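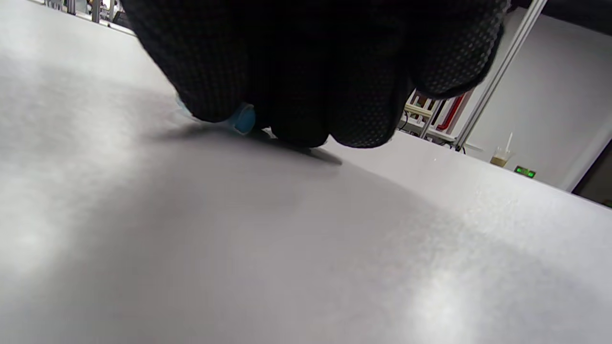 Kircombe robotics club is through to the Plondorow Cup, and I'm so pleased I've told the postman! Seven of us are going, with one arm called Jumley and far too many cables.

We teach Jumley by doing the job ourselves first: gloves on, small things picked up off the table, again and again. We've got 4000 goes saved so far (my fingers know it). Chandrasekhar Pillai looks after the software, and I get the glove shifts.

Come and have a try at our open evening, Thursday at 7, upstairs at Xolalpa Hall. It's free, and under-12s need a grown-up with them.

Press are welcome from 6.30 – ask for me at the door.

Gumaro Mendoza, club secretary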